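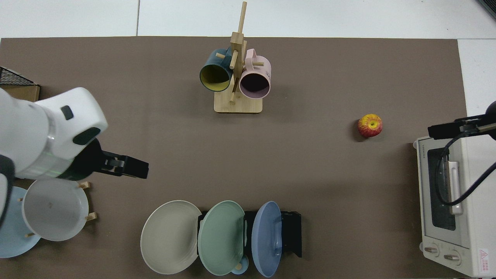

Slide 1. Household goods on a brown mat.

Speaker Notes: Household Goods Donation and the Small Charity Shop
Delivered by Razia Jafri, Prernik Reuse Network, August 8, 2022

Opening
Good morning. On behalf of the Network, I thank our hosts in Grornine for their welcome. My subject today is the intake of donated kitchen goods. Last year our two shops received 2547 items, of which some 2000 were sold.

Slide 2. Intake
Baskets, boxes and crockery should be sorted on the day they arrive. Gert Mathebula's team at the Baloyi shop records each item on a single card. (Hold up card. Pause.) Goods without a card are not to be priced.

Slide 3. Electrical items
Toasters, kettles and small ovens require a safety test before sale. Last year 315 items failed and were sent for recycling. Please refer members with questions on testing to Kgomotso Mthembu. 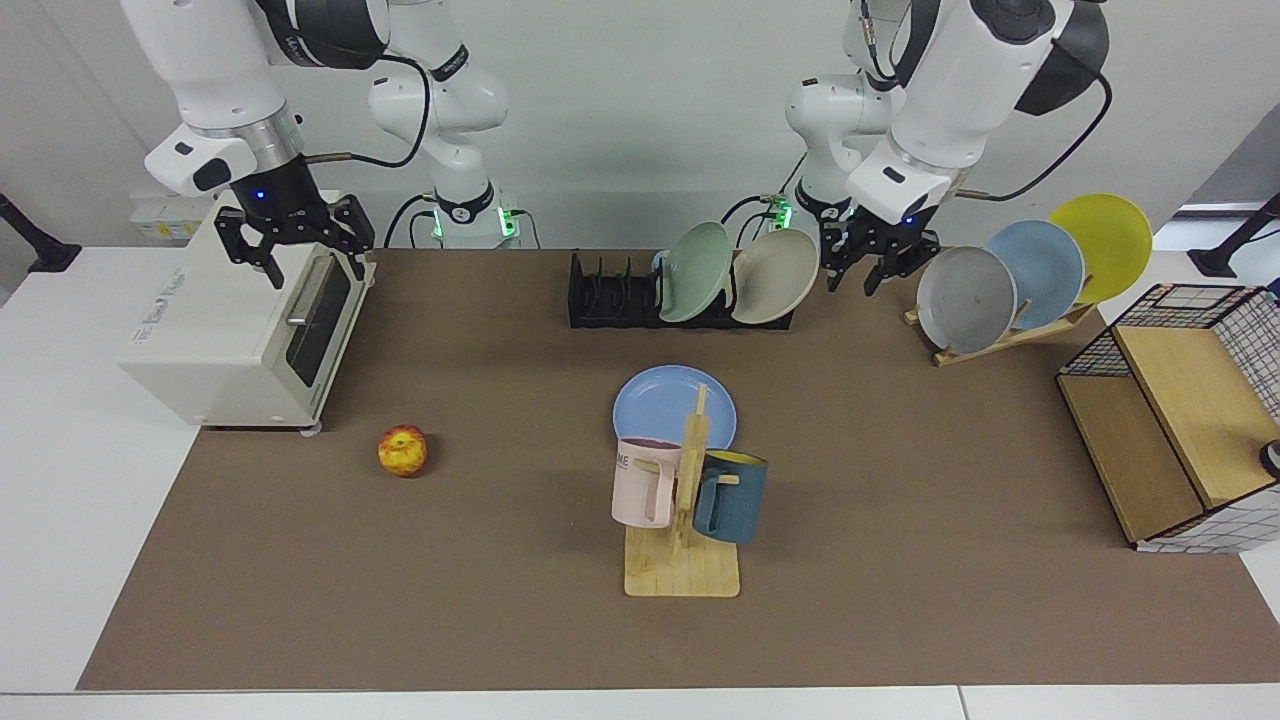
Slide 4. Pricing
The price list will be reviewed in October. Shops may reduce a price after four weeks on the shelf. Sets of plates should be kept together wherever possible.

Questions
Allow ten minutes. Written replies will follow from the Network office.

Filed under: Talks and Presentations

Recent items
Storing Donated Glassware
Wulia Shop: New Opening Hours
Notes for Van Drivers

Contact us | © Prernik Reuse Network | Back to top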